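Lab visit notes: Sastholm open afternoon, February

Got there late, train trouble, so missed the welcome and the coffee. Went straight up to the manipulation group, where Diane McKinnon was already halfway through her talk.

Her topic is training in simulation. The group has a method they call Droltis – two arms, one table, everything rendered, and the policy learns from runs where the look of things gets changed each time. Wood, floor, lighting, wall color. Idea being that if the surface keeps changing the policy stops caring about it. Makes sense to me but I wanted numbers.

Numbers: 3000 simulated runs per task, 16 tasks. Training on one fixed look did OK until they swapped the table texture, then success droped by 25 points. With the changes turned on, the loss was 5. She was careful to say this is all still in sim.

The task on screen when I walked in was small-object handling. Far arm has the yellow piece upright over a little brown container, near arm waiting with its fingers open.

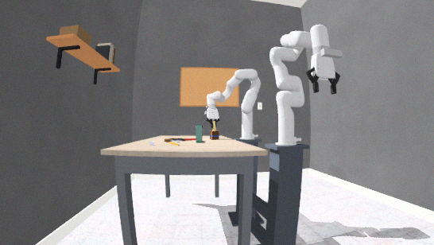

Wrist views and shadows

Best part of the visit. Manon Bergeron runs the gripper camera side and she thinks shadows are the harder problem, harder than texture. The arm throws its own shadows across the work and the policy can read an edge where there isnt one. She showed us a wrist view on striped wood. I had trouble with it myself for a second.
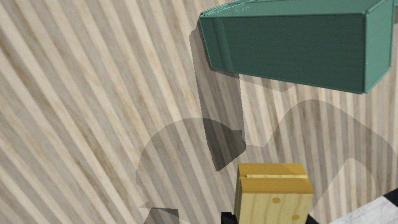 Gripper view, simulated: yellow fingertips, green box, overlapping shadows on the wood.

Asked about real arms. Later this year, with Zedard, no date given. Slides to follow by email – will pass on to the Poirier people when I have them.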